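8 min read

3. Household survey and bedding practices

3.1 Setting and sample

The survey covered rented homes in two districts, Brenddale and Hudska. Both have a large share of furnished apartments let by the year, and in both the landlord normally supplies the bed and mattress while the tenant supplies the bedding. This split matters for a study of laundry energy use. The tenant chooses the sheets, pays for the water and power used to wash them, and decides how often to do it, but has little say over the size of the bed or the model of washing machine.

Letters were sent to addresses drawn from the local rental registers. A total of 781 households returned a usable questionnaire. Homes where laundry is done by an outside service were left out, as were homes where the main respondent had lived at the address for less than one full heating season. We did not leave out homes with shared laundry rooms, although these are reported separately in the tables wherever the difference was large enough to matter.

The questionnaire asked about the most recent wash of bed linen and the one before that. Earlier studies often asked people how many times a month they wash their sheets. In our pilot round in April, people answered that question quickly and then gave dates that did not match their answer. Asking for two dates took longer but produced fewer contradictions. Where a respondent could give only one date, the household was kept in the analysis of drying method and dropped from the analysis of wash interval.

3.2 Interval between washes

Wash interval was the most uneven measure in the survey. Many respondents had a fixed habit tied to a particular chore day, and their two dates fell a whole number of weeks apart. Others washed when there was enough laundry for a full load. A smaller group washed when the weather allowed drying outdoors, and their intervals were long in winter and short in late spring.

We expected bed size to have an effect, and it did. Households with a large double bed reported longer intervals than those with single beds. The most common explanation in the free-text answers was that a large duvet cover fills the drum by itself, so that a change of bedding means two loads. Several respondents wrote that they wash the pillowcases and the bottom sheet on schedule and leave the duvet cover for the next round. The questionnaire had no field for this. We coded these cases by the date of the bottom sheet, which probably makes the intervals in large-bed homes look shorter than they would if every item were counted. 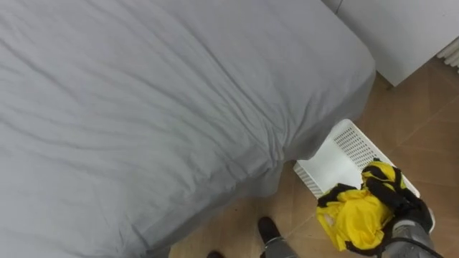 Room heating was the second factor we looked at. Respondents in homes with radiators were asked whether a radiator was used to dry any bed linen during the last wash, either directly or with a rack placed next to it. The practice was more common in Hudska, where fewer apartments have a balcony or a yard. It was also more common among tenants whose heating is included in the rent. Drying on or near a radiator does not show up on the electricity meter, so it is easily missed in studies that rely on metered appliance data alone. It does add to heating demand, because the water in the cloth has to be evaporated with heat taken from the room, and many people open a window to clear the damp air.

We asked about window opening during drying but the answers are hard to use. Some respondents read the question as asking about the room where the laundry hangs, others about the apartment as a whole. The item is reported in the supplementary tables and is not used in the model.

3.3 Fabric and wash temperature

Cotton was by far the most common material given for bottom sheets, followed by cotton and polyester blends. A number of respondents did not know what their sheets were made of and said the label had been removed or had faded. Jersey sheets were usually reported by name, and owners of jersey sheets were the least likely to iron them.

Temperature settings followed fabric less closely than we had assumed. People who washed cotton sheets on a hot program tended to wash everything else on a hot program too. The choice seems to belong to the person and not to the item. Color had a visible effect in one direction: white bedding was washed hotter than colored or gray bedding, and respondents with only dark or mid-tone bedding rarely used the hottest program at all. Hygiene was the reason given most often for high temperatures. Cost was the reason given most often for low ones, and concern about shrinking came next, mainly from owners of fitted sheets that had become difficult to pull over the mattress corners.

Ironing of bed linen was rare. Most of those who did iron limited it to pillowcases. Of the remaining households, many said that creases come out after a night or two of use, and others said that they stretch the sheet by hand while it is still damp. We asked for no measure of how flat the sheets were after either treatment. Because ironing adds only a small amount to the energy total for a wash, it was entered in the model as a yes or no variable.
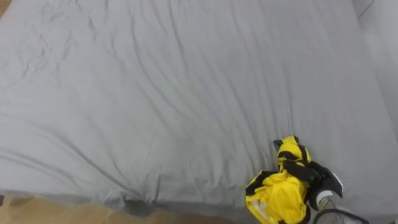 Figure 4. Light gray fitted sheet with shallow creases across the top surface and a thicker fold along the mattress edge.

3.4 Metered subsample

To check the questionnaire data, plug-in meters were installed on the washing machines of 28 households that had agreed to further contact. All meters were the same Pearce unit and were read by the household at the start and end of the period. Each household also kept a paper log with one line per load, recording the program, the temperature, whether bed linen was included, and how the load was dried.

Agreement between log and meter was good for program choice. It was weaker for the number of loads, with short rinse or spin cycles often missing from the log. Those cycles use little energy and were not corrected for. Two of the machines reported a program temperature well above what the energy reading could support. The manual for one of these states that the economy program reaches its labeled temperature only briefly, and we kept the metered value in both cases.

Energy per bed linen load was then calculated from the meter readings and applied to the full survey using the Fukent method, in which each household is assigned the mean value for its combination of program, temperature and load type. Combinations that did not occur in the subsample were given the value of the nearest temperature step. This affects mainly the hottest programs, where the estimates should be read with care.

3.5 Limits of the survey

The sample contains only tenants, and owners may behave differently, in particular where they have chosen an efficient machine. People who rarely wash their bedding may also have been less willing to answer. The response rate was lower in buildings with shared laundry rooms, and no shared machine could be metered. Results for drying method are given per 100 households throughout Section 4 so that the two districts can be compared directly.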